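4. Folding and Sorting on the Bed

Use this section if you have no folding table. The Briker drawer dividers from section 2 should already be assembled.

1. Straighten the bedspread and smooth it flat. If it has a fringe, let the fringe hang free over the side.

2. Put shirts and other large garments on the edge nearest you. Fold each one in thirds lengthwise, then in half, and stack it with the fold facing out.

3. Keep small items in a separate pile next to the stack. Colors can be mixed at this stage.
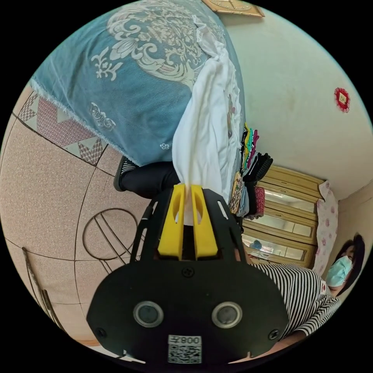
4. Stop when the stack holds 11 garments. Taller stacks lean on a soft mattress and have to be folded again.

5. Sort the small pile by size. Squares up to 7 inches fit the Arotham narrow tray. Anything larger goes in the wide tray.

6. Carry each stack with one hand underneath and one on top.

Note: Thin cloths slip off a tall stack. Lay them on last and tuck the loose end under.

Caution: Do not load a tray beyond 500 grams. The side clips can open under more weight.

Caution: Keep the floor beside the bed clear while carrying stacks. Fabric dropped on smooth tile is easy to slip on.

When both trays are full, go on to section 5, Placing the Trays in the Cabinet.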